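Print this page | E-mail to a friend
Shares: 271 | Comments: 4

Laundry Tips From a Robotics Club That Still Owns Wrinkled Shirts

I have folded laundry for most of my adult life and coached a high school robotics club for nine years, and I kept the two apart until the Hitora challenge came along. The task this season: clothes start in a bin, clothes end up folded, and no human hands come near the table once the clock starts. My students, some of whom had never folded anything on purpose, signed up in a minute.

What follows is what we've learned so far. About half of it works at home with ordinary arms.

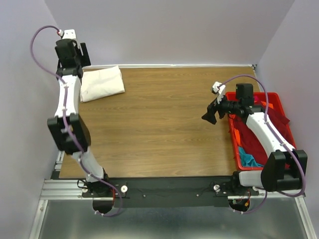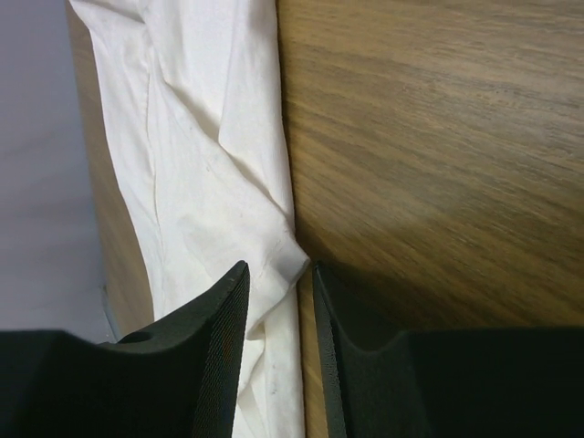
Start with a plain rectangle. Everybody wants to begin with a hoodie. A hoodie is a graduate degree. Give a beginner (a teenager, a spouse, a pair of motorized arms) a dish towel or a cloth napkin and leave them alone with it until they can get the corners to meet. Our club spent all of March on rectangles and there was grumbling, mostly mine.

Find the corner before you grab. If you pinch a towel in the middle and lift, you get a ghost. Students call this "the ghost" now and keep a tally on the whiteboard. At home, run your thumb along the hem until it stops. On the table, put the pinch close to the corner but leave a finger's width of fabric showing past it, or the cloth squirts out when you pull.

Pinch less than you think. The first week we squeezed everything as if it owed us money. A hard pinch picks up the layer underneath too, and then you've folded the towel to itself in a way that takes two people to undo. The same goes for fitted sheets, about which I have no other advice and would welcome some.

Drag, don't lift, for the last few inches. Once the edge has been carried over, lower it early and slide it home along the tabletop. It smooths as it goes. This was Ebuka Isah's idea. He is a junior, and he got it from watching his grandmother do pillowcases, which I mention because four of us had been reading papers for two weeks.

Mind your table. A very slick top lets the whole stack skate away; a fuzzy one (we tried felt) hangs on to everything. Bare wood has been fine. Wipe it first. Crumbs end up on the white things, always the white things.

Keep the bin to one side and keep it the same side. We moved ours back and forth for a while in the name of fairness to left-handers, and every move meant a fresh afternoon of practice runs. Pick a side and mark the spot with tape. I did this with my own hamper and the family has mostly gone along with it.

Don't overfill. A packed bin looks efficient and then you pull on one sleeve and meet the entire wardrobe. Take the top piece by whatever is sticking up, give it a shake away from the bin, and lay it down flat before you make any decisions about it.

Tie up your cables. All right, this one is for the clubs. Give every cord enough slack for the farthest reach, then tie it where it can't sweep across the work. Do the farthest reach slowly, with someone watching the cord and nothing else. We lost a connector the night before the Ustberg scrimmage and I learned some new words from a sophomore.

Write down what you did. The students log each practice run in a notebook: which cloth, where it started, what went wrong. They wanted to quit at 100 runs and I wanted 700, so we settled on arguing. The notebook showed us that nearly all our bad folds began with a bad first pinch, and we'd been fussing over the last step the whole time. I don't suggest keeping a notebook for your own laundry. I did it for a week and my wife found it.

Old T-shirts make the best practice pieces once you're past towels. They're soft, they've given up any opinions about shape, and you can draw on them with a marker to show where the folds go. Ask before you take them out of somebody's drawer.

Next up is socks. We meet at 4 p.m. in the shop room and we need pairs, matching or otherwise.

COMMENTS (4)

mudroom_mary
Tried the drag thing on bath towels. Much flatter! My stack still leans, but it leans neatly.

Cisov Team Parent
Our kids used felt too. Never again. We're on wood now and sweeping it constantly.

Esteban
For fitted sheets: tuck one corner inside the other, then the other two, then put it at the bottom of the closet and close the door.

pleatedpat
Can the robots come to my house?

Print this page | E-mail to a friend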